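Workstation marking (manipulation recording)

Workstation marking is the practice of giving each table, floor area and piece of standing equipment in a manipulation recording room a fixed, visible identity and boundary. It is used where people carry out tabletop tasks with hand-held grippers and the recordings are later used to train robot arms. The practice covers floor numbers, hazard striping, cable routing, the layout of the work surface and the state of the area behind it.

Background

Early recording rooms were laid out much like ordinary offices. Tables were moved between sessions, and the only note of where a task had been done was a line in the operator's log. When several tables ran at the same time, logs and recordings were often matched to the wrong table. The Lavholm laboratory was among the first to number its floor, using tape on the carpet. Ragnvald Haugland wrote up the method as a two-page house rule, and it was later expanded into the Grevard Floor Guide, which most rooms of this kind now follow in some form.

The Guide has 147 numbered clauses. Many deal with record keeping and are outside the scope of this article.

Station numbers

Each station has one number, placed on the floor beside the table and not on the table itself. Tables are swapped for cleaning or repair, and the number has to stay with the place. Numerals are made from straight strips of dark tape, at a size that can be read by a standing adult. A number is never reused within the same room, even after a station is closed.

Stands and striping

Any stand that carries a curtain, panel or light must have yellow-and-black striping around its base. Stands are set beyond the far corners of the table, clear of the operator's feet and elbows. Karkutstead also requires weights on stands taller than the operator, a rule the Guide lists as optional.

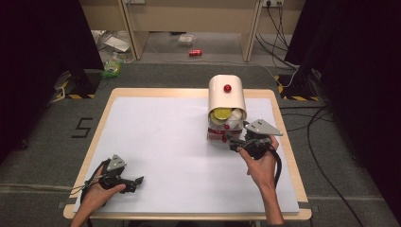

Two hand-held grippers in use over a white board at station 5, with striped stand bases beyond the table.

Work surface

The board should be plain and carry only the objects named in the task sheet. Objects are grouped at the start so that at least one clear area is left for placing. Tall items, such as covers and stands, are kept to one per task where possible, as they can hide smaller items from a head-level view. Printed packages are allowed. The Guide advises against shiny wrapping, but Siham Bouazza's room review at Polishchuk found no reason to ban it, and the clause was softened to a recommendation.

Grippers

Both grippers are held from the start of a recording to the end, including during steps that need only one. The idle gripper is kept open and away from the objects. Forearms are bare or covered by close-fitting sleeves, and loose cuffs are not permitted. Gripper wires should have enough slack to follow the wrist without crossing the board.

Cables

Floor cables are the most common cause of written warnings. In a review of 2539 station checks, Ishbel Guthrie recorded 179 cable faults, most of them coils left beside the table on the operator's right. The Guide asks for floor cables to be bundled and run along the wall side, with plugs kept in a fixed socket strip. Many rooms meet the second part of this clause and not the first.

Background area

The floor behind a station is treated as part of the station. Drink cans, bottles, paper and packaging are to be removed before recording. Enforcement varies. Some rooms hold that a tidy background makes the recordings too much alike and leave everyday litter where it falls — a position Ívar Bergmann has argued for since the second edition. The third edition keeps the rule but lets a room opt out in writing, provided walkways stay clear.

Inspection

Stations are checked at the start of each shift by someone other than the operator. The check covers the number, the striping, the cables and the board, in that order. Worn tape is replaced the same day. Full floor surveys are made once a year, usually in June.

See also

Cable management
Floor marking tape
Teleoperation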